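Hand grippers for rent from October

Sterska has now a rental offer for its hand-held gripper kit, and we tried it for 12 days. The kit has two grippers, one for each hand, with marker cubes already mounted. You do a task with your own hands and the software turns the movement into training data for a robot arm. The rent is 300 euros per week, and to buy the same kit costs 3,973.

Hacer Dönmez from our Rolthorpe office made 354 recordings with it. She found the grip comfortable, but the cables need some patience – she advises to lead them along the forearm before starting.
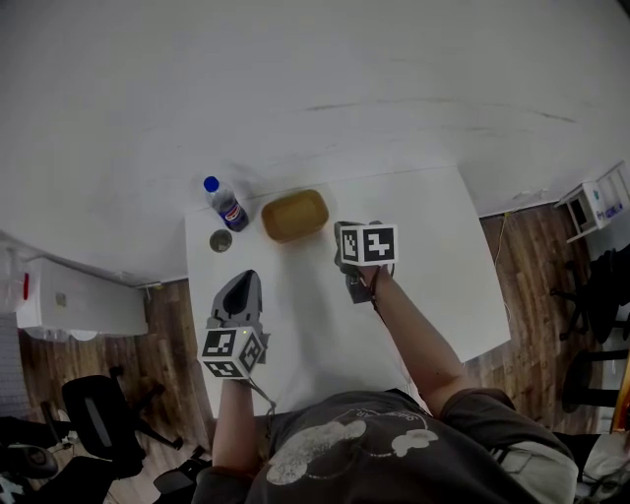

The software was less pleasant. Calibration must be repeated each time the program is closed, and the manual explains this only on the last page. For a small team which wants to test the method first, I would still recommend to rent. Requests go to the Ninthorpe desk until 10/07/2026.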